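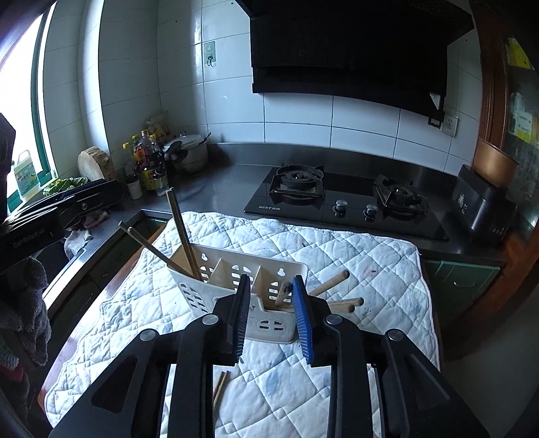
Thursday, February 6, 2020
Household Drying and Storage Workshop, notebook 3
Entry by Encarnación Aranda. Read and initialed: L. Xue.

Purpose of the session: to settle where the utensil basket is to be kept between uses, and to continue the comparison of drying mats begun in January. Work was carried out at the table in the Matubbar kitchen.

The basket is the cream plastic one, entered in the inventory as item 2059. It has three compartments and two keyhole holes in the back wall for hanging. The slots in the back and sides are wide enough for air to pass, but a thin chopstick can work its tip into one of them and hold fast there. Lihua Xue reported this in January and it was confirmed again today.

Chopsticks are assigned to the left compartment. The squared ends are to face up. A pair placed upright stays upright as long as it is the only pair. With a second pair added, one of the two tends to lean outward over the side, and the basket becomes awkward to lift. The thick wooden handles go to the right. They are heavy for so light a basket, and when several are loaded together the lower ones settle nearly flat and stick out past the end.

The reddish-brown chopsticks are thinner than the rest and are recorded separately. For now they are to be laid directly on the mat — Valdemar Blöndal objects to this and would like a narrow insert made for them. Request noted, no decision.

Mat: white, quilted, diamond stitching, scalloped edge. Faint blue and pinkish patches remain. Tamer Zein believes the pink is from the beet trial; the blue is unexplained. There are also small dark specks, which should be shaken out over the sink before the mat is next weighed. Laundering at the warm setting is approved. Bleach is not, pending an answer from Dastotent on the batting.

Drying interval: the procedure calls for 25 minutes on the mat before utensils are returned to the drawer. Xiomara Tran proposes 20 for the chopsticks alone. The thick handles will need longer, about an hour by her estimate, and the darkened end on one of them should be examined before it is put back into service. If it is soft, discard.

Hanging: the wall hooks supplied by Skundico do not fit the keyholes. The heads are too large. Smaller screws requested from stores. Until they arrive the basket lies on the mat with its openings facing up.

Outstanding:
Screws for hanging
Reply from Dastotent
Insert for thin chopsticks (V.B. to sketch)
Second mat, same pattern, for comparison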